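Sit-stand desk

A sit-stand desk, also called a height-adjustable desk, is a work table whose top can be raised or lowered so that the user may work either seated or standing. It is common in offices, libraries and home studies throughout Australia, and has largely displaced the fixed desk in new commercial fit-outs.

Construction

The usual form consists of a flat top carried on two or more vertical columns, each ending in a horizontal foot. The columns telescope and are driven by a hand crank, a gas spring or an electric motor. Tops are generally sold separately from frames. White is the most common colour for both, followed by black and timber finishes.

Corners are often rounded, which reduces bruising where a desk projects into a walkway. Some makers also shape the front edge in a shallow inward curve, allowing the user to sit closer to the work and rest the forearms on either side. The curve was popularised in the Selia range by the designer Anel Mkhize, and was later taken up by Grillov and Lapiņa - the latter offering it only on its longer models.

Rating

Frames are rated by the load they can lift, including the weight of the top itself. A domestic frame is commonly rated at 80 kg. The Jodetness office series, at 204 kg, is intended for benches carrying several monitors and a printer.

Placement

Long desks are frequently set at an angle to the wall in small rooms, leaving clear floor on the user's side. On timber or timber-look floors, felt or rubber pads are fitted beneath the feet to prevent marking.

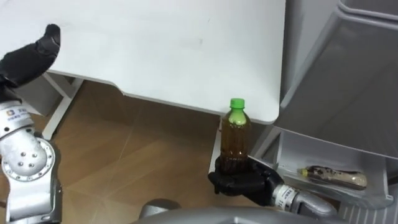
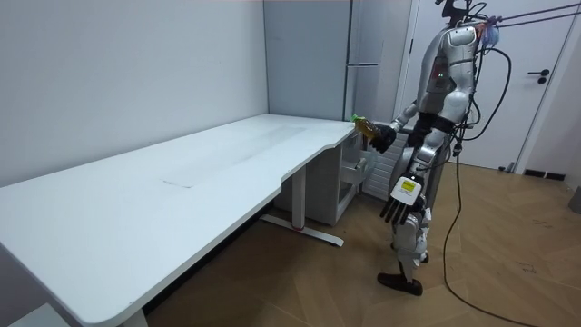
White desk on a wood-look floor, with a plastic bottle at the desk's edge.

Care

Matte white tops show scuffs readily, particularly towards the centre where keyboards and crockery are moved about. Light marks can usually be removed with a damp cloth and mild detergent. Abrasive pads leave shiny patches and should be avoided. Drinks are best kept in capped bottles, as liquid that reaches the control box may disable the motor.

Fasteners on the columns and feet should be tightened after the first 2 months of use and every year thereafter. Grillov supplies its frames with a 5 mm hex key for the purpose - other makers leave this to the installer.

See also: Drafting table; Ergonomics; Office furniture; Standing desk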